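Notes on batching stirred drinks for service, since several people asked after the February menu change at Livel. Thread.

**1/** The drink is the Dedby: aquavit, dry vermouth, a bar spoon of pear liqueur, one dash of celery bitters. We sell it at **26%** ABV after dilution. Everything below works backward from that number.

**2/** Dilution first. Stir one serving the way you normally would, with your normal ice, and weigh the glass before and after. Mine gained the same weight three times in a row, within a gram. If yours wanders, fix the stir before you batch anything.

**3/** Add that water to the batch up front. Filtered, same source as your ice machine. Chlorine reads much louder in a stirred aquavit drink than it does in a sour.

**4/** Weigh, don't pour. A jigger error of 1 ml is invisible in one glass. Multiply it by 70 serves and the vermouth is off by most of a wine glass.

**5/** Bitters do not scale in a straight line, at least to my palate. I start at half the multiplied amount, taste cold, and add from there. Burgi Frei goes to two-thirds on the same recipe at Skorholm and likes hers better. Try both.

**6/** Taste it at serving temperature only. Warm batch always seems too sweet and too strong, and you will "correct" it into something thin.

**7/** Storage: bottles filled to the neck, capped, in the coldest fridge you have. At 26% it will go slushy in a hard freezer. We hold ours just under freezing and pour straight into a frozen glass.

**8/** Vermouth is the clock here. The spirit keeps, the vermouth doesn't. We label every bottle with the batch number and open time (last night's was 18:30) and drop anything past day five. Batch 241 got dropped on day four. Flat nose, no other fault.
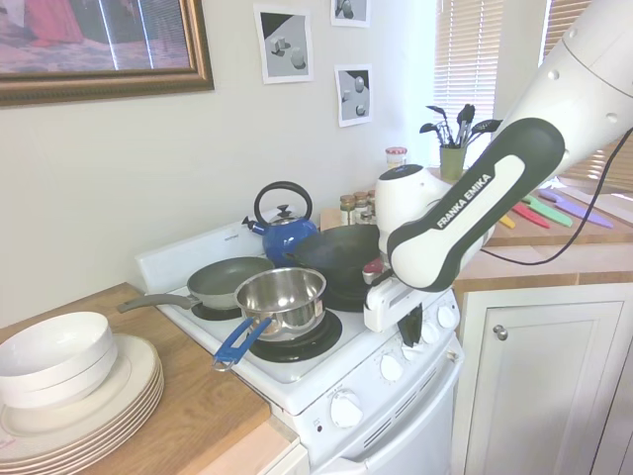

**9/** Citrus oil goes on at the glass, never in the bottle. Peel in the batch turns bitter by the second day, and straining it out doesn't undo that.

**10/** On the aquavit: Beatriz Guerreiro asked whether a caraway-heavy one would work. It does, but cut the pear liqueur by a third and leave out the celery. Closer to the version we called Miranda last fall.

**11/** Ticket times on the Dedby are down to the length of one pour and one peel. The bigger gain is that the last one of the night tastes like the first — that was not true when three of us were stirring it.

**12/** Spec per serve, before water: 45 aquavit, 22 dry vermouth, 5 pear liqueur, 1 dash celery. Lemon peel, expressed and discarded. Get your own water number from post 2, mine won't match your ice.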